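Skulton Shared Workshop
Minutes of the Automation Group meeting held on September 17, 2022

Present: Olumide Ugwu (chair), Yetunde Nwosu (minutes), and members as listed in the attendance book.

1. Minutes of the previous meeting
The minutes were approved with one correction. Under item 4, "left rail" should read "right rail".

2. Matters arising
The order placed with Urnier in April has been received in full. The invoice, for £463, has been passed for payment. The missing end caps were credited and will not be reordered.

3. Work platform
The chair reported on the build. The aluminium rails and the black frame are standing in their agreed position on the carpeted side of the room. Members had asked whether the wooden board should be fixed permanently. It was agreed to leave this until the height of the platform has been settled. Y. Nwosu asked that the hazard tape markers remain where they are, as the position of the platform is measured from them.

4. Hand-held grippers
The group discussed the two hand-held units at length. O. Ugwu proposed that all practice on the compartment box be carried out with the box on the white board, so that sessions can be compared. Agreed. A member asked for a thicker box to be tried as well. The chair asked for this to be raised again when the present set of sessions is complete.

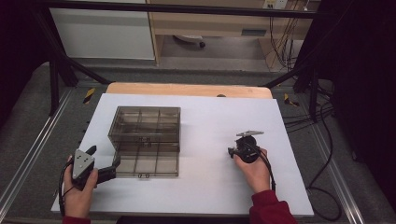 Item 4: the hand-held units in use at the platform, with the compartment box on the white board.

It was noted that the cables from both units must be kept clear of the board during a session. The secretary was asked to add a line to the bench sheet. The proposal to shorten the cables was not supported.

5. Cable storage
The cables beside the right rail were raised as a trip hazard. O. Ugwu will fit hooks before the next meeting. Until then, members are to coil any loose length and push it towards the rail before leaving.

6. Software
The Clendorex logging program has been installed on the group's computer. Session 23 was lost when the disk filled, and will be repeated. Old recordings are to be moved to the shared drive at the end of each evening.

7. Budget
The balance stands at £851. Spending of up to £46 on hooks, cable ties and spare bolts was approved. A quotation from Stojanović for a second set of rails was received and deferred.

8. Any other business
Members were reminded to sign the key book. The request for a second evening each month will be put to the workshop office by Y. Nwosu.

Actions
O. Ugwu: cable hooks; reply to Stojanović.
Y. Nwosu: bench sheet; key book reminder; letter to the workshop office.

The date of the next meeting will be circulated by the secretary.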